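3.2 색 표본 제작과 조사 절차

조사는 두 단계로 나누어 진행. 1단계는 색 이름 자유응답, 2단계는 강제선택. 두 단계 사이 간격은 최소 하루. 같은 날 연달아 하면 앞 단계에서 쓴 단어를 그대로 반복하는 경향이 예비조사에서 뚜렷했음(3.4절).

응답자는 총 742명 모집, 이 중 색각 검사 미통과·중도 포기·무응답 과다를 제외하고 569명을 분석 대상으로 삼았다. 모국어는 전원 한국어. 거주지 편중 문제는 남아 있다. 수도권 비율이 높고 60대 이상이 적음. 가중치 보정은 하지 않았고 이유는 5장에서 다룬다.

표본의 색은 노랑에서 빨강으로 넘어가는 구간에 집중시켰다. 주황 계열을 고른 것은 선행연구(Navarrete, Gisela의 스페인어권 조사)와 맞추기 위함. 스페인어 화자의 경우 naranja와 rojo 사이에 중간 어휘가 거의 나오지 않았다고 보고되어 있는데, 한국어는 사정이 다르다. '주황', '주홍', '다홍', '불그스름하다', '벌겋다', '발그레하다' 등 명사와 형용사가 뒤섞여 나온다. 특히 고유어 형용사 쪽은 명도와 채도, 거기에 화자의 감정 평가까지 얹혀 있어서 명사형 색 이름과 일대일로 대응시키기 어렵다. 기존 연구들은 대개 명사형만 집계했다. 본 연구는 둘 다 집계.

표본은 두 종류. (가) 무광 종이 색편, (나) 입체 표본. 종이 색편은 Grasach 색지를 잘라 썼고 입체 표본은 Grekomport에서 일괄 구매. 종이만 쓰지 않은 까닭은 일상에서 색 이름을 붙이는 대상이 대부분 물건이기 때문이다. 물건에는 윗면과 옆면이 있고 빛 받는 쪽과 그늘진 쪽의 색이 다르다. 그런데도 화자는 보통 한 단어로 부른다. 어느 면의 색을 기준으로 부르는가? 이 질문은 종이 색편으로는 다룰 수 없다. 그림 3에서도 윗면은 주황에 가까운 빨강, 오른쪽 옆면은 더 어두운 적갈색으로 보인다.

자유응답 단계의 지시문은 다음과 같이 통일: "이 색을 평소 말하듯이 불러 주세요." '정확하게'라는 말은 뺐다. 예비조사에서 이 말을 넣으니 '코랄', '버밀리언' 같은 외래어가 갑자기 늘어남. 미술 전공자가 아닌데도 그랬다. 응답자가 시험을 본다고 느낀 듯하다.

응답은 녹음 후 전사. 전사자 두 명이 독립적으로 작업했고 불일치는 재청취로 해결. '주홍'과 '주황'은 발음이 흐릿하면 구별이 안되는 경우가 많아 재청취로도 판정이 어려우면 '미확정'으로 따로 두었다. '빨간색'과 '빨강'은 한 항목으로 합침. '붉은색'은 합치지 않았다. 두 단어의 지시 범위가 같다는 견해도 있으나 우리 자료에서는 분포가 꽤 달랐기 때문. '뻘겋다/빨갛다'류의 모음 교체형 역시 별도 항목으로 유지.

코딩 결과 서로 다른 색 표현은 446개. 한 번만 나온 표현이 상당수고, 대부분 비유형이다('홍시색', '덜 익은 고추색', '옛날 우체통 색'). 비유형은 기본 색채어 분석에서 제외하되 부록 B에 목록을 실었다. 두 번 이상 나온 비유형은 61개. 음식 이름에서 온 것이 가장 많고 그중에서도 과일이 우세하다. 세대차도 보이는데, '홍시색'은 나이 많은 응답자 쪽에서, '당근색'은 젊은 쪽에서 자주 나왔다. 다만 사례 수가 적어 경향 이상으로 말하기는 무리.

강제선택 단계에서는 '빨강', '주황', '주홍', '다홍' 네 단어만 제시. 제시 순서는 응답자마다 무작위. 응답 시간도 기록했으나 면접자가 손으로 잰 값이라 참고용으로만 쓴다. '주홍'과 '다홍'의 경우 뜻을 모르겠다는 응답자가 있었고, 그런 경우 설명해주지 않고 '모름'으로 처리하였다. 이 처리 방식은 Painemal 조사 지침을 따른 것이다.

조명은 확산광으로 통일하려 했으나 방문 조사에서는 완전히 지켜지지 못함. 창가 자리, 식탁 위, 복지관 휴게실 등 조건이 제각각. 방문 조사 응답은 따로 표시해 두었고 4.1절에서 실내 조사 응답과 비교한다. 배경면의 색도 변수다. 밝은 나무색 위에 놓인 주황과 흰 종이 위에 놓인 주황은 다르게 보일 수 있다. 동시대비 효과에 대해서는 문헌이 많으므로 여기서 반복하지 않는다. 색 이름 조사에서 배경을 명시한 국내 연구가 드물다는 점만 적어 둔다.

분석은 Cuvbridge로 수행. 응답자와 표본을 임의효과로 둔 혼합모형을 쓰고, 연령대·표본 종류·조사 장소를 고정효과로 넣었다. 상호작용항은 연령대와 표본 종류 사이에만 설정. 모형 비교 절차와 수렴 문제는 부록 C 참고. 결과는 다음 장에서 제시하며, 자유응답을 먼저 다루고 강제선택은 그 뒤에 다룬다.

문의: 교신저자 이메일 | © 2025 저자 일동. 무단 전재 금지 | 맨 위로
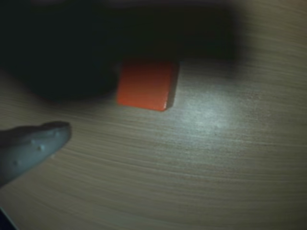

그림 3. 밝은 나무 상판 위의 주황빛 빨강 블록. 윗면과 옆면의 색 차이.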